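Rustwood opens yellow-bench parts room at Celitz site

Small-parts kits for Verko order now laid out, boxed and stored in one place

Rustwood has opened a new parts and packing room at its Celitz site. The room brings together work that was split between two floors of the main building, and has been in use since July. It handles small components and the black trays they are supplied in, and serves the company's trade and repair customers.

The first large job to go through the room is a repeat order from Verko for 400 kits. Each kit is made up to a written list, checked at the bench and boxed for dispatch. Rustwood expects to finish the order within the current quarter and will then move its own spares range into the same space.

The room is fitted with yellow shelving on black perforated steel uprights. The uprights take a shelf at any row of holes, so levels can be moved when the size of the stock changes. Staff on the site chose the colour. Dark parts show up well against it, and a part left behind on a shelf is easier to spot at the end of a shift.
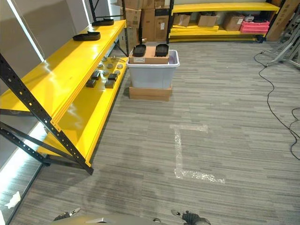 Rustwood Trade News, Issue 30, page 8

The working arrangement is simple. Trays go on the upper level, where they can be reached without bending. Blocks, discs and other small parts are laid out on the level below. A translucent white bin stands on a flat cardboard box next to the unit, and a closed cardboard box on top of it gives an extra surface for trays. Further stock is kept in cardboard boxes against the back of the room, some stacked and some on a second yellow unit.

Rustwood considered fitting closed drawers and decided against them. A trial on the upper floor found that people opened several drawers before reaching the right one, and parts were sometimes returned to the wrong place. Open shelves take up more wall but need no labels on the front, and a new starter can be shown the whole range in a few minutes.

"We wanted a room where you could stand in one spot and see what you had," said Rónán Fahy, operations manager at Rustwood. "Before this, the trays were upstairs and the parts were downstairs, and somebody was always on the stairs with a box. Now the two are within arm's reach of each other. It has made the day quieter."

The shelving was supplied and put up by Scanlon, which also moved the existing stock. The move was done in stages so that orders could still go out. Trays came down first, followed by boxed parts, and the loose items were transferred last. Scanlon will return in the autumn to add a further run of shelves along the wall nearest the loading door.

Floor space in the room was limited, and the company has kept large furniture to a minimum. There is no central table. Bins and boxes are used as short-term surfaces during packing and are moved when the aisle is needed. The floor is carpeted, which keeps noise down and means a dropped part is less likely to be marked. Lighting is overhead, with further light strips set into the grey panelled wall.

The trays themselves are black plastic, long and rounded, with a raised lip. Rustwood has used the same shape for several years. Customers had asked for a tray that could be handled easily with a gloved hand and wiped out after use, and the present one was settled on after samples were sent to repair shops for comment. Trays are looked over on both sides before they are packed. Any with a split or a rough edge go back to the supplier.

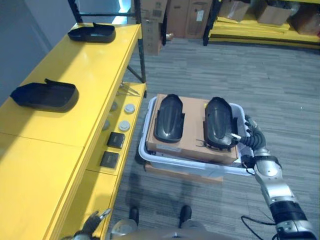

Zoia Holovko, Communications Officer, Rustwood

The discs and square pads used in the kits are set out in lines on the lower shelf so that the person packing can work from one end to the other. The order of the parts follows the order on the kit list. If a line runs out, packing stops until it has been filled again. Rustwood says this has cut the number of kits that have to be reopened, which was the main complaint from the packing team under the old system.

Customers will see few changes. Part numbers, prices and box sizes stay as they are. The full catalogue of 316 small parts will be held at Celitz once the transfer of the spares range is complete, and orders for different parts will then be sent out together in a single delivery. At present some customers receive two parcels for one order.

The last time for same-day orders remains 2 pm. Orders received after that time will be packed the following morning. Customers who collect in person should continue to use the side entrance and bring their order reference with them. Parking is available in front of the building.

Returned trays are accepted if they are clean and unbroken. They should be sent back in a cardboard box with the returns slip inside. Rustwood asks customers not to tape trays together, as the tape leaves a residue that is slow to remove.

Trade customers who would like to see the room can arrange a visit through their usual Rustwood contact. Visits take place in the mornings and last less than an hour. Closed shoes should be worn.

Notes to editors

Rustwood supplies small parts, trays and repair kits to the trade. Its Celitz site covers storage, packing and customer collection.

Interviews with Rónán Fahy can be arranged on request through Zoia Holovko at the Rustwood press office.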